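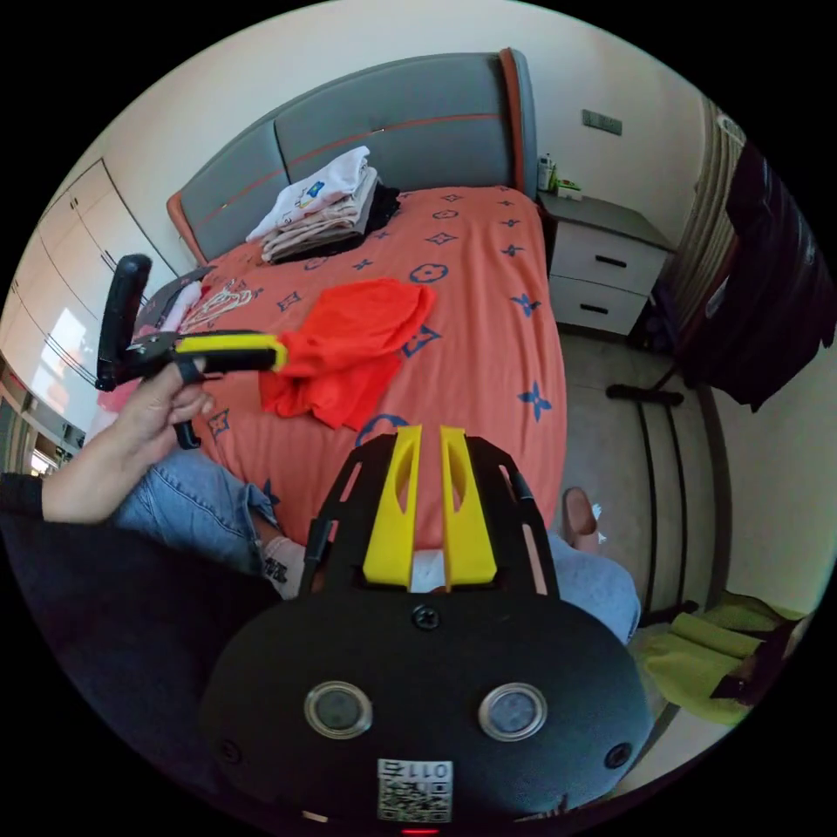 Buppha Klinhom says the first shirt she ever saved from the trash had a hole under the arm the size of a dime. She fixed it with the wrong color thread and wore it for 6 more years.

She now runs the mending table at Nonska, a fabric shop in Fandport that sells remnants in front and teaches repair in back. The class opened in March with six seats. It has had 187 students so far, most of them people who had never threaded a needle.

What they bring in is mostly knitwear, and mostly T-shirts. A cotton jersey shirt seldom wears out all at once. The collar seam pulls loose, or the hem drops, or small holes open near the belt line where the fabric rubs against a buckle. The rest of the shirt may have years left in it. 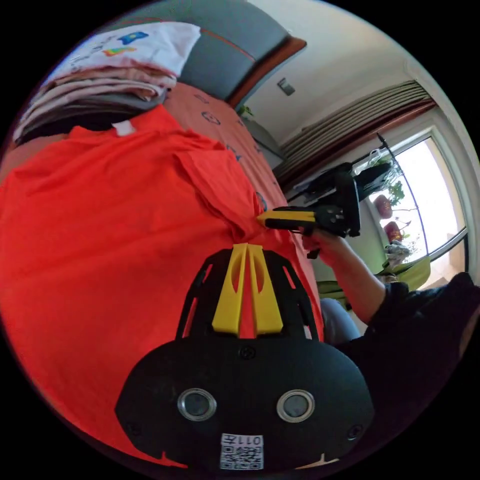 Klinhom starts beginners on hems. A dropped hem on a T-shirt takes one evening by hand, using a ballpoint needle and a stitch with some give in it. A plain running stitch will hold on a woven shirt, but on jersey it tends to snap the first time the wearer pulls the shirt over their head.

Genalyn Saludo teaches the second half of the course, on holes. She learned at Mangubat, an alterations shop that closed when its lease ran out, and she still works the way they did there. A small patch of old jersey goes behind the hole, is basted flat, then sewn down in rings. She keeps a drawer of 300 scraps cut from shirts past saving — sorted by weight, with no regard to color.
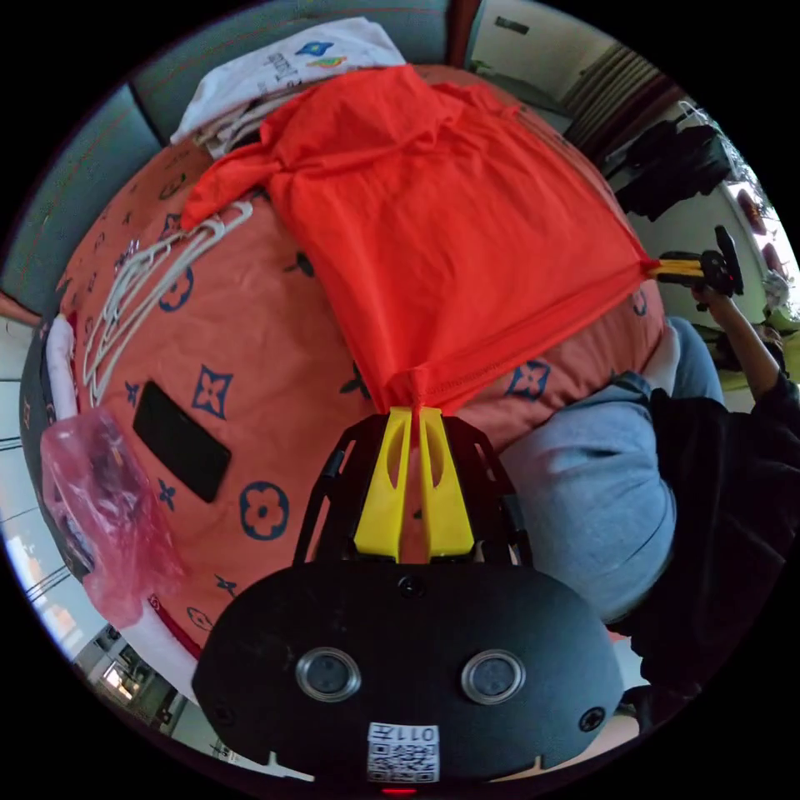
Is it worth the time for a cheap shirt? Saludo's answer is that it depends on how often you reach for it. She turns away shirts that people feel guilty about but don't wear.

Students who finish both halves can book time on the shop's two sewing machines in the evening, after 6. Klinhom would still like them to do the first few repairs by hand. Machine stitches on thin jersey are hard to pick out, and a beginner will be picking out plenty.

RELATED
Hirkik Wool Mill Reopens Its Yarn Room
How to Wash a Sweater in the Sink
The Last Button Counter in Fandport
Five Stitches for Torn Jeans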